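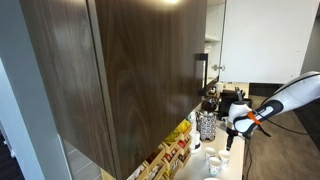

I spent most of last Sunday rewriting our rules for working around the kitchen arm, and I have opinions now, so you're getting a blog post.

Some background. We started on the Wumovura project in February with a rule sheet borrowed from Llorente, who mostly do warehouse stuff. Great sheet! Very thorough! It had a whole page on forklifts. What it didn't have was one word about cups, kettles, cabinet doors or somebody reaching in to grab a tea bag while the arm is powered up (guilty).

So I went through our run log. We've done 2302 runs in the kitchen so far, and I read the notes on all of them, which took most of a pot of coffee and a bag of pretzels. 1469 of them had no note at all. I'd love to tell you those were all perfect, but I know us, and a blank note just means a blank note. So new rule number one: every run gets a note, even if the note is "fine."

The next one is about doors. An upper cabinet door is either open or shut before you start, and you write down which. If it's open, it counts as an obstacle and goes in the setup with everything else. No swinging it halfway through because you remembered the sugar. I've seen the arm stop an inch from a door edge and I didn't enjoy it.

Cups: check for chips, set them down where the gripper can come straight in from the top, and leave room for the fingers to open between them. Three cups bunched together is okay if that's what you're testing. Just say so in the note. Nothing with liquid in it goes within reach unless a second person is standing at the stop button. And the kettle gets unplugged, always, even if it's only there as clutter.

Then cables, my personal crusade. Look at where the cable goes before you move the arm, then move it slowly through its whole reach once and look again. It takes maybe a minute. The folks at Motura do this at the start of every shift and I stole it from them without shame.

The one we still argue about is maintenance. Altudo's guideline, which we follow for the gripper, says to swap the finger pads at up to 3000 cycles. I want to do it sooner because ceramic is slippery and kitchens are greasy. My coworkers think I just like new pads. Both can be true.

The whole sheet now fits on one page, taped up at eye level by the door. If you run an arm in a kitchen and have a rule I missed, please leave it in the comments. I've still got some room at the bottom where the forklifts used to be.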